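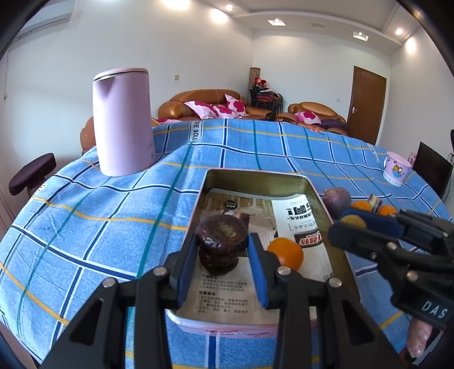 ¿Cuánta fruta cabe en una lata de galletas vacía?

Depende de la lata y del tamaño de las piezas, pero la regla que usamos en casa es sencilla: una sola capa, sin apretar, y que la tapa cierre sin tocar nada. En una lata rectangular mediana entran bien tres o cuatro frutas pequeñas. Si hay que empujar, sobra una.

¿Qué frutas van mejor para una caja de regalo?

¡Las de piel firme! Mandarinas, naranjas, limas y mangostanes si los encontráis. El mangostán tiene una cáscara gruesa que protege muy bien la pulpa, y además queda precioso al lado de algo naranja. Las fresas, los higos maduros y las uvas sueltas los dejamos para comer en el momento.

¿Cómo sé si un mangostán está en su punto?

Apretad la cáscara con el pulgar, con cuidado: debe ceder un poquito. Si está dura como una piedra, probablemente se ha pasado o se ha secado. Nhung Nghiêm, que nos enseñó a abrirlos en el taller de diciembre, mira también las hojitas de arriba, que tienen que verse verdes. Desde entonces no compro uno sin mirarlas.

¿Tengo que quitar el papel del fondo?

Si está limpio, podéis dejarlo. Yo suelo cambiarlo por papel de horno cuando la fruta va sin envolver — así la lata se limpia en un segundo y no se queda olor.

¿Se pueden mezclar frutas y tarritos en la misma mesa de preparación?

Claro que sí, y es la parte más divertida. Sacadlo todo, extendedlo sobre el mantel y probad combinaciones antes de meter nada en la caja. Los tarros pequeños de cristal son estupendos para rellenar huecos, siempre tumbados y con un paño o papel entre ellos y la fruta. 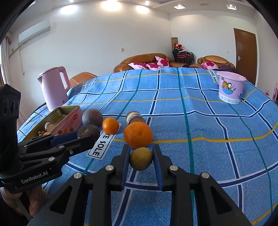
Cítricos, tarritos y la lata rosa abierta sobre el mantel de cuadros.

¿La naranja grande va dentro o fuera?

Fuera, casi siempre. Una naranja de mesa suele impedir que cierre la tapa. Kazimír Tóth la pone encima, atada con una cinta ancha, y queda tan bien que le he copiado la idea.

¿Cuánto aguanta la caja preparada?

Con cítricos enteros, unos días en un sitio fresco y con la tapa entreabierta. Los mangostanes conviene comerlos pronto. Revisad la caja cada mañana y retirad cualquier pieza con manchas blandas.

¿Y si no tengo latas?

Preguntad a la familia, ¡siempre hay alguien que guarda una! En el intercambio de Girkham juntamos 44 el invierno pasado, de todas las formas, y todavía me quedan varias por estrenar. También sirve una caja de cartón rígido forrada con tela.

¿Cómo lavo el mantel después?

El zumo de cítricos, con agua fría cuanto antes. El jugo de la cáscara del mangostán es otra historia: mancha muchísimo, así que abridlos sobre un plato.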